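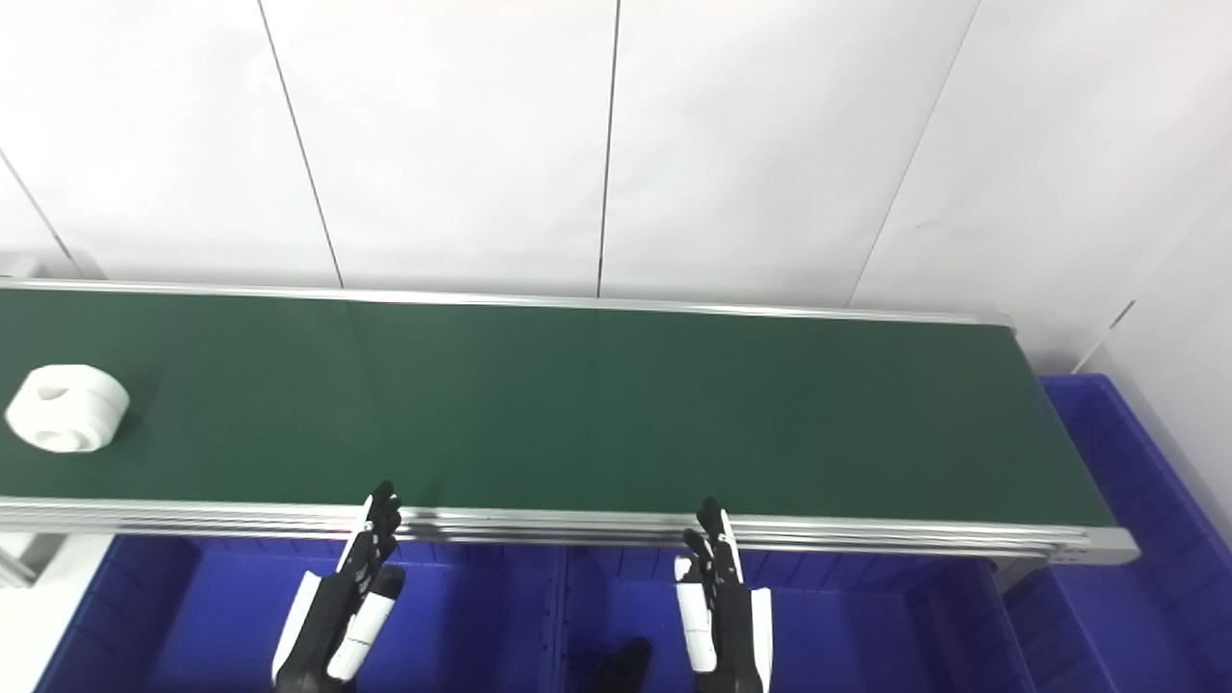
The belt runs at 30 millimetres a second. It can go a good deal faster, and in the first month it did, but parts arrived at the pick point still rocking and the hands closed on the wrong place. Slowing it down cost nothing. The Ercombe workshop is a shared space with one rented bay for this build, and throughput is not something the four members working on it have ever been asked for.

The task is narrow. A part travels along the belt, the robot picks it up, and it goes into one of the blue bins according to type. Two hands are used so that a part can be passed from one to the other if the bin it belongs in is on the wrong side. Most sorting rigs of this size use a single arm with a suction cup, and for flat packets that is the better choice. The parts here have bores, grooves and curved walls, and a cup finds very little on them to seal against.

The conveyor came second-hand from Olteck, a dealer in cleared factory stock. It was sold without a motor. The rails are aluminium extrusion with open grooves, so brackets can be fixed anywhere along the length and moved again later without drilling. The present drive is a geared stepper on a printed mount, and it is the third version. The first mount crept under load and let the belt wander towards the back rail. The second held, but placed the motor where it fouled a bin. A green belt was what the seller had. It has proved useful, as white plastic separates cleanly from it in the camera image and the threshold has hardly been touched.

Sorting is done by a small program called Zanine, written in the workshop and kept deliberately short. It takes an image, finds the outline of the part, estimates which way up it is lying, and selects a grasp from a table. The table has 46 entries. Each was entered by hand after moving the fingers to a position that looked right and then correcting it. A learned grasp model was tried over the winter and gave better results on unfamiliar shapes, but when it failed it was hard to say why, and the bay has no spare fingertips to lose.

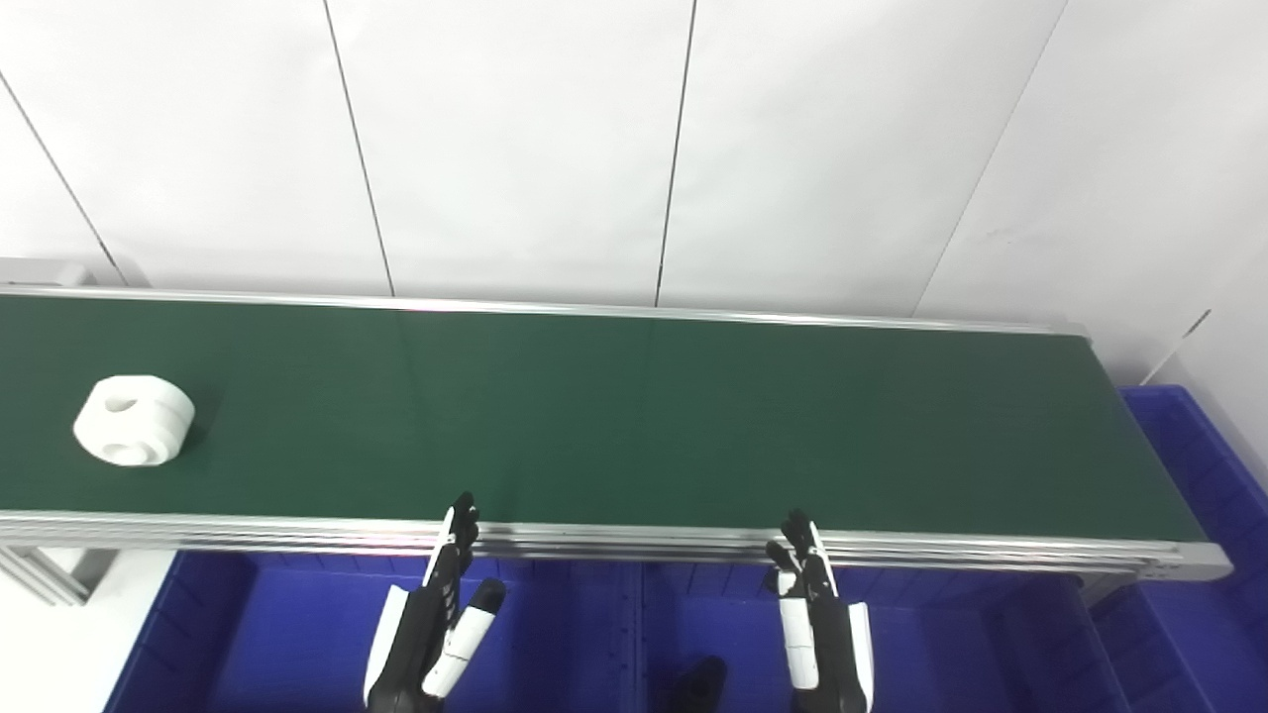
Reading time: 4 minutes

The white part on the belt is the awkward one. It is roughly cylindrical, with a round bore in the flat face and a smaller opening in the curved surface, and it will lie on its side in more than one attitude. With the small opening uppermost, the outline seen by the program is nearly the same as with it turned underneath. The grasp table treats these as separate cases, and for good reason: a fingertip that lands on the edge of the opening tends to slide into it, and the part then turns as it is lifted.

The fix was to look twice. Zanine now stops the belt, takes a second image with the lamp at the back switched off, and compares the shadows inside the outline. A dark patch near the top means the opening is up, and the grasp shifts along the body to avoid it. The pause adds a little under two seconds per part.

Before each cycle both hands go to a waiting position below belt height, fingers up and open, in front of the near rail. An earlier version held them over the belt, ready to drop. That saved travel but hid the part from the head camera at the moment the image was needed. Waiting low also means that a power cut leaves the hands clear of anything moving. The supply in the bay trips several times a month, usually when the laser cutter next door starts up.

The log for the longest unattended test shows 1,883 completed picks against a target of 3,000. The run ended when a wrist cable worked loose from its clip and the right hand stopped reporting its position. The software did what it should and cut the drive. The cable has since been rerouted and given a longer loop, and the clip replaced with a screwed clamp.

Finger wear is the larger concern. The tips are covered with a thin silicone sleeve from Çınar, sold for a different purpose and trimmed to fit. The sleeves grip well when new and polish smooth with use, the thumb first. Thumb sleeves are now changed at the start of every long run and the rest when they look shiny. A moulded tip with a ribbed surface has been drawn but not yet cast.

The next long run is planned for December, with the same belt speed and the same table. The only change to the program will be a counter for dropped parts, which the present log records as completed picks if the hand closes properly beforehand.

Last updated: November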